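Remote I/O and Relay Panel Inspection Checklist
Site: Imhof pump station, control room
Equipment: Temov relay module, Sadetti power supply, Resham temperature probes
Form 808, revision 2
Inspection date: 2024-06-12

Results are entered as OK, Fix, or N/A. Any item marked Fix needs a comment. Lock out the field supply before opening the relay compartment.

1. Enclosure

1.1 Door gasket seated on all sides – OK
1.2 Unused cable entries plugged – Fix
Comment: Lower left entry open. Blanking plug missing. Fit a plug of the same rating as the enclosure.
1.3 Ground strap between door and body tight – OK
1.4 No dust or moisture on the DIN rail – OK
Comment: Light dust on the floor of the enclosure, vacuumed during the inspection.

2. Power supply

2.1 Output within 2 percent of nominal at the module terminals – OK
2.2 Input fuse matches the drawing – OK
2.3 Terminal screws tight, no discolored insulation – Fix
Comment: Negative output terminal took a quarter turn. No heat marks. Check again at the next visit.
2.4 Module restarts without help after a power cycle – OK
Comment: Ready light on after 25 seconds. Relays held their default state during startup.

3. Relay outputs

3.1 Each relay switches from the web page and from the local test button – OK
3.2 Load current below the contact rating – OK
3.3 Suppression fitted on inductive loads – Fix
Comment: Relay 3 drives a contactor coil with no suppressor. Relay left disabled until one is installed. Drawing also needs an update.
3.4 Wire numbers legible at both ends – OK
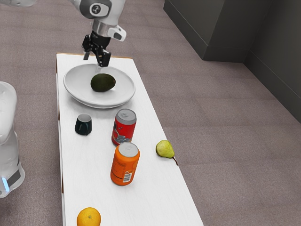
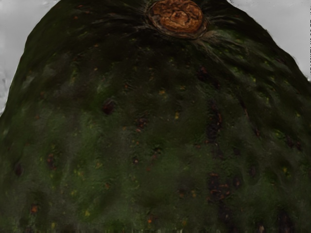
Simulated views: table with robot arm and plated avocado (first), avocado close-up (second).

4. Inputs and sensors

4.1 Digital inputs change state when the field contact is operated – OK
4.2 Isolation between input groups and the supply checked – OK
4.3 Temperature probes agree with the reference meter – Fix
Comment: The probe on the motor housing reads high. Offset not adjusted – replace the probe and repeat the test.
4.4 Probe cables kept clear of motor wiring – OK

5. Network and settings

5.1 Default password removed – OK
5.2 Firmware version matches the site record – OK
5.3 Clock synchronized, time zone correct – OK
5.4 Schedule entries match the approved list – Fix
Comment: Entry 61 is a duplicate of the night fan start. It has no effect on operation but should be deleted.
5.5 Log can be downloaded and opened – OK
5.6 Settings backup saved after the last change – N/A
Comment: No changes made on this visit. Save a backup once the schedule is corrected.

6. Return to service

6.1 Tools and loose wire removed from the enclosure – OK
6.2 Lockout removed and field supply restored – OK
6.3 Alarm output tested to the operator display – OK
Comment: Alarm displayed and cleared normally. Relay 3 remains disabled under item 3.3 and is tagged at the panel.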